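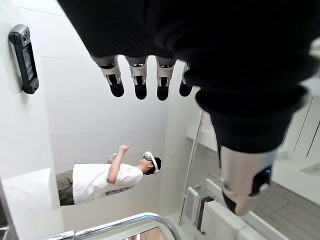
Vestholm Home Forum > Kitchen > Drying rack in the sink or next to it?
2,706 views

tetdale_anna
We have a double sink and a dishwasher, and still I wash many things by hand. My husband wants the rack on the worktop. I want it in the second basin. Who is right? The worktop is white and every water mark stays on it.

S_Orozco
Posted 8 April 2020
I was for many years a worktop person. Then we moved to a smaller flat and I changed my opinion. In the basin the water goes directly to the drain and you do not have to empty a tray.
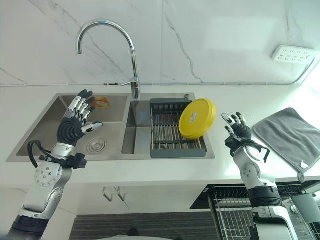 The second basin is a good place only if you keep the first one free. I learned this slowly. When both are full, you have nowhere to rinse a pan and you begin to put wet things on the worktop again. With the dark rack in the right basin and only the round yellow lid standing in it, the left one is still there for washing. I also like the towel folded at the front edge, where the hand finds it without looking.
Sarahí Orozco

clumo13
I do not agree with Sarahí. A rack in the basin is a waste of a basin. I have one from Clumodard with a tray under it, it stands beside the sink and I empty the tray in the evening. It takes one minute. And big pots never fit in the basin rack.

tetdale_anna
The big pots are my husband's argument too :)

S_Orozco
Big pots I dry at once with the towel and put away. But yes, if you cook for six people, clumo13 has a point.

ochoa_k
May I ask something near to the subject? It is about the dishwasher.
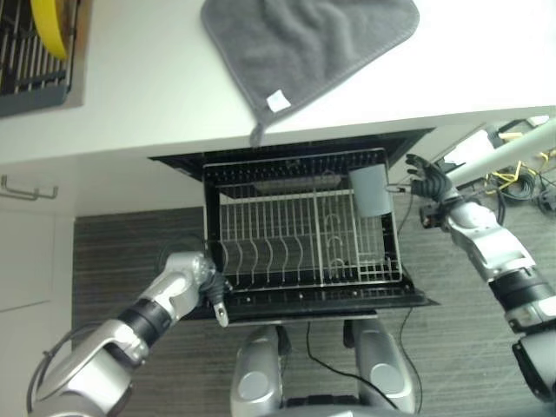
How often should I clean the filter at the bottom of the machine?

Every two weeks is enough for most families, under warm water with a soft brush. If you do not rinse the plates before, do it every week.

ochoa_k
Thank you, clumo13. I have had mine since October and never opened it -- I am a little afraid now.

tetdale_anna
We will try the basin until the weekend, then the worktop. My husband has already bought a tray.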